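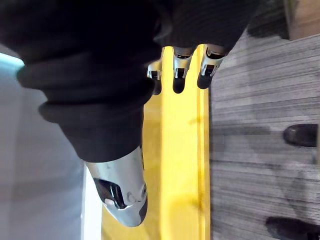

2018年9月15日(土曜日)
投稿者:Bongani Ntuli

件名:Re: 黒いスウェットの袖口とたたみ方

Ndlovuさん、みなさん

Ntuliです。返事が遅くなりました。引用の順に書きます。

Thandeka Ndlovuさん:
> 冬物の入れ替えで、黒の厚手のスウェットとニットの上着をまとめて出しました。
> 去年の1月に箱へ入れたままのものです。困っているのは次の点です。
>
> (1) 袖口のリブが伸びて、着ると手の甲までかぶってくる。
> (2) 黒に白い糸くずがつく。洗う前に取るのか、洗ってから取るのか。
> (3) 厚いので、たたむと袖のところだけ山になり、箱のふたが閉まらない。
>
> 箱はNimardの浅いほうで、内側の幅は67センチです。
> たたみ方の手順を、なるべく細かく教えてもらえると助かります。

(1) リブの伸びについて

袖口だけをぬるま湯に10分つけて、タオルで押さえて水を取り、リブの畝を指で縦にそろえてから平らに置いて干します。ねじって絞らないでください。吊るすと水の重みでまた伸びます。うちの黒のスウェットは、これで手首のところで止まるようになりました。ただし生地が薄くなっているところは戻りません。その場合は袖口を付け替えるか、一回折り返して着るかです。折り返すなら、裏から二か所だけ糸で留めておくと落ちてきません。

アイロンの蒸気を当てる方法も前にこのリストで出ましたが、黒はてかりが出ることがあります。やるなら裏返して、アイロンを浮かせて当ててください。

(2) 糸くずについて

洗う前と後の両方です。洗う前は乾いた状態でブラシをかけます。袖口から肩に向かって一方向に動かし、リブの畝の間は歯ブラシを使います。洗うときは裏返してネットに入れ、タオル類とは必ず分けます。タオルと一緒に洗うと、その前の作業がほぼ無駄になります。乾いたあとに残ったものだけ、粘着ローラーで取ってください。

洗剤はNivelのような特別なものを買う必要はなく、手元の中性洗剤で足ります。すみません、製品名を書き間違えました。前回話に出ていたのはHivusです。私は使ったことがないので、良し悪しは書けません。

(3) たたみ方

袖が山になるのは、左右の袖を同じ場所に重ねているからだと思います。私は次の順でやっています。

1. ファスナーのあるものは上まで閉める。
2. 前を下にして、台の上に広げる。床でもかまいませんが、腰の高さの台のほうが楽です。
3. 身頃のしわを、中心から脇に向かって手のひらで伸ばす。
4. 右の身頃を肩の中ほどから内側に折る。袖は下へ折り下げ、脇の線に沿わせる。
5. 左も同じように折る。こちらの袖は少し斜めにして、右の袖口と重ならない位置に置く。
6. 裾から三つに折る。フードがあれば最後に上からかぶせず、先に背中側へ平らに倒しておく。
7. 折り山を押さえて空気を抜く。

5番が肝心です。袖口のリブは二重になっているものが多く、そこが重なると、箱に入れたとき一着ごとに段ができます。袖をまとめて真ん中に丸め込むやり方も試しましたが、布が太い筒のようになってかえってかさばりました。

黒い服は広げたときに縫い目が見えにくいので、台には明るい色の布か板を敷くと脇の線がわかります。白だと細かい毛がまた黒につくので、布ならけば立たないものにしてください。

67センチの箱なら、横に二列で入ります。一列目は襟を手前に、二列目は襟を奥に向けると高さがそろいます。それでもふたが浮くときは、一番厚い一着を箱から出して棚に置いてください。押し込むとリブに折り跡がつき、着る前に蒸気を当てることになります。

重さについても少し。前にNelの集まりで箱詰めをしたとき、大人用の黒いトレーナーばかり120着を詰めました。大きい箱に詰めすぎて、一人で持ち上がらないものが三つできました。浅い箱をお使いなのはいいと思います。そのときは箱の横に「黒・厚手」「黒・薄手」とだけ書いたのですが、あとで探すのに困りました。黒どうしは上から見ても区別がつかないので、持ち主と、フードの有無と、ファスナーの有無まで書いておくことをすすめます。札は短辺側に貼ります。

防虫剤は、毛の入ったニットだけに使っています。綿のスウェットの箱には入れていません。しまう前にひと晩風に当て、袖の中まで乾いているか手を入れて確かめてください。リブの縫い代は身頃より乾くのが遅いです。

最後に質問を一つ返します。上着のほうは、袖口と裾のリブが同じ編みでしょうか。裾だけゴム入りだと、(1)のやり方は袖口にしか使えません。洗濯表示と一緒に、わかったら書いてください。付け替え用の黒いリブなら、幅の広いものが手元に少し残っています。長さを知らせてもらえれば、次の集まりに持っていきます。

Bongani Ntuli

関連する投稿
・黒い服の色あせと陰干し
・Nimardの箱、浅型と深型の使い分け
・Nanodnessの毛玉取り器、替え刃の入手先
・袖口リブの付け替え(型紙なし)
・ハンガー200本の処分について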